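A Gripper That Kept Closing: Questions for the Bench Team at Vidside

March 31, 2018

The fault was first logged in January, on a two-arm tabletop cell that Vidside uses to test sorting routines. An operator pressed the pause button on the control screen. Both arms stopped. The left gripper went on closing until it reached its force limit, and it stayed there.

Aroha Bolger, who runs the bench, had her thumb between the fingers. She was reaching in to turn a bottle.

"It was a bruise and a split nail," she said. "The force limit was set to 32 newtons, which was our own setting for soft packaging. At the 90 we had used the week before for hard parts, I would be telling you something different."

The arms and the grippers on the cell are on separate controllers. A pause sent from the control screen goes to the motion planner, which holds the arms in position. The grippers take their commands from a second program, written in-house and called Nimri. Nimri was supposed to watch for the same pause message and drop any command still in its queue.

Hsin-yi Pan wrote most of it. She did not dispute the cause.

"Nimri checked for a pause before it sent a command. It did not check again after," she said. "A close command is one message. Once the gripper has it, the gripper finishes it by itself. If the pause came 200 milliseconds late, there was nothing left in our queue to drop."

The team could not reproduce the fault at first. Woo-jin Sun ran 100 scripted pauses and saw clean stops on all of them. The script, he said, sent each pause at the start of a move, with the fingers open and no gripper command pending.

"I was testing the easy part of the cycle. When I moved the pause to the last stretch before a grasp, it failed on the second try."

Since then the work has gone on with the same arms and the same kind of household objects, set out on the table for pick and place runs into a bin. 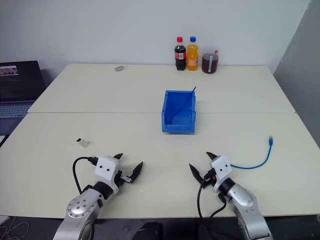
The two-arm cell at Vidside, with both grippers open and drinks, a blue bin and small parts on the table.

Three changes have been made. Nimri now sends an explicit stop to each gripper when a pause arrives, and waits for a reply. If the reply does not come, it cuts the gripper's motor supply through a relay. The force limit goes back to its lowest value at every restart and has to be raised by hand.

Pan considers the relay the only one of the three that counts as protection. "The other two are software, and I have already shown you what my software can do."

Cutting power has a cost. The fingers can then be moved by hand, but a held object may drop. Sun said he had lost two full bottles that way and now keeps liquids at the back of the table until a run calls for them.

Bolger was asked why she had reached in on a pause at all, with an emergency stop available.

"Habit. The emergency stop means bringing both arms back up, checking the joint positions and starting the episode again. Pause was one click. We all used it as if it meant safe, and the manual we wrote said 'pause before reaching in.' That line was mine."

The line has been removed. The rule now is emergency stop first, then hands. Normand Wong, who reviewed the incident for the site, asked for one further item: the button on the control screen no longer says Pause. It says Hold Arms.

"It should name what it does," Wong said. "It never held the grippers."

Still open is the recovery time. Sun wants a restart procedure short enough that people will not avoid it, and he has a draft that skips the position check when the arms have not moved. Wong has not approved it.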